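Rurnwood Growers Forum > Indoors and Windowsills > Microgreens in shallow trays, who's doing it this winter?

Page 1 of 1

mitow_peas
Posted in November, 7:40 pm

Right, I'm hooked and I need to talk to somebody about it other than my family! I started pea shoots on the kitchen windowsill when the garden went to mush and I've now got radish, mustard and red cabbage on the go as well. We had pea shoots on toast for lunch and they tasted like June.

My method so far: soak the peas overnight, drain, spread them thickly over 2 cm of damp compost, cover with a sheet of newspaper and leave them alone until they push it up. The first batch took 17 days to reach cutting height, in a cold room with not much sun.

What are you all growing? And does anyone get a decent second cut from peas? Mine came back thin and a bit stringy.

gravelpath
Re: Microgreens in shallow trays

Yes to the second cut, but only if you leave the lowest leaf on each stem. I used to scalp mine right down to the compost and wonder why they sulked. Snip just above that bottom leaf and you'll get another go — not as lush, but very good in a stir fry.

Try coriander too. It's slow, and worth every minute.

Šťastný
Re: Microgreens in shallow trays

I'll disagree on compost. I gave it up two winters ago and sow everything small on damp kitchen roll. There's no grit in the salad, no fungus gnats, and you can rinse the tray and start again the same evening. Radish and mustard love it.

Peas, fine, give them compost. Everything else is wasted on it.

mitow_peas
Re: Microgreens in shallow trays

Ooh, no grit would be lovely. Doesn't the paper dry out though? I'm out from eight till six most days.

Šťastný
Re: Microgreens in shallow trays

Three layers, soaked properly in the morning, with a lid on until they sprout. I've never lost one.

old_trug
Re: Microgreens in shallow trays

I have lost plenty! Kitchen roll above a radiator is a death sentence. I went back to compost after my third crispy mustard, and the flavour is better as well, whatever Šťastný tells you.

Agree completely about the coriander. Crush the seed cases gently before sowing, you get far more up.

Since we're on kit, I like a plain shallow one with no holes. Blue plastic, sides that lean out a little, nothing fancy. 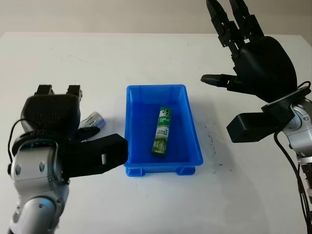
What I sow in one tray

Peas: 200 g dry weight, soaked overnight. It looks like far too many. It isn't.

Radish: 55 g, sown dry, pressed down with the flat of your hand.

Coriander: a good scattering of crushed seed, then a thin layer of compost over the top.

Water from the side with a small jug and stop while the compost still looks a bit mean. With no holes you can't undo a heavy hand.

gravelpath
Re: Microgreens in shallow trays

No holes?! I'd drown the lot in a week. I use a holed tray inside a solid one and water from underneath, then tip out whatever's left after half an hour. Each to their own, but for a beginner I'd say holes every time.

miterine_lane
Re: Microgreens in shallow trays

Been reading along and now I've got peas soaking in the big mixing bowl, so thank you all for that. Is it all right to use ordinary dried peas from the supermarket? The ones for soup?

old_trug
Re: Microgreens in shallow trays

Whole ones, yes, I do it all the time. Split peas will just rot.

miterine_lane
Re: Microgreens in shallow trays

Ah. Soup it is, then. I'll get some whole ones tomorrow!

mitow_peas
Re: Microgreens in shallow trays

Love this. I'm going to run mustard both ways, half on paper and half on compost, same windowsill, and report back when I've eaten them. Coriander goes in tonight.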